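4.2 Resting time and sheet thickness

Doughs were mixed in a Voltia planetary mixer at its second speed until the flour was fully taken up, then kneaded with the hook for 12 minutes. Each batch used 200 g of flour and whole egg, with water added only to correct the total to the target hydration. The dough was divided, wrapped in film and rested at room temperature before sheeting. One half of each batch was rested for the short interval and the other half for the long interval given in Section 3.

Sheeting was done with a Nosel roller attachment driven from the front hub of the mixer. The gap was reduced one setting at a time, and the sheet was folded in thirds after the first two passes. Thickness was read with a dial gauge at the center of the sheet and at both edges.
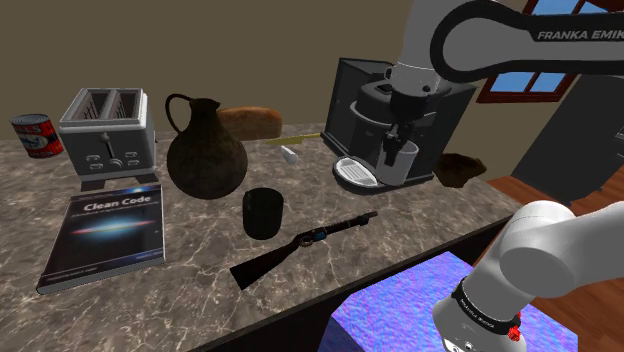 Sheets from the short rest sprang back after leaving the rollers, and the effect was largest at the narrow settings. Edge readings were also less even than center readings. After the long rest the recovery was smaller and the edges tore less often. A second pass at the same setting removed most of the remaining difference, at the cost of a longer sheet that was harder to handle without a support.

Hydration had a weaker effect than rest over the range tested. The wetter doughs stuck to the scraper below the rollers and had to be dusted, which added flour that was not part of the recorded formula. For this reason the wettest series is left out of Figure 3 and is reported only in the supplementary table. The 51 sheets that remained were cut on the Drarken cutter without further drying.

Figure 3. A white mug held by a black gripper on a brown marble countertop. 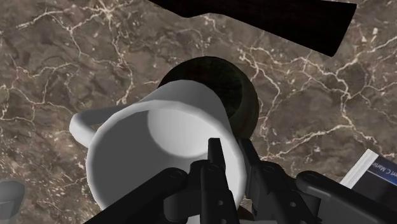
Pierina Gatti objected, on reading an early draft, that home cooks seldom gauge a sheet and judge it by how it hangs over the hand, so that small differences in recovery would go unnoticed until the pasta was boiled. We accept the point for long cuts. For filled shapes, where two layers meet at the seam, the difference is doubled and shows up as an undercooked edge.

The procedure follows Szabó in the order of passes but departs from it in the folding step. Folding after every pass gave stiffer sheets in our September trials and masked the effect of rest. Motor load was not controlled, and the speed of the rollers fell slightly when thick pieces were first fed in. Whether this changes recovery at the wide settings was not tested.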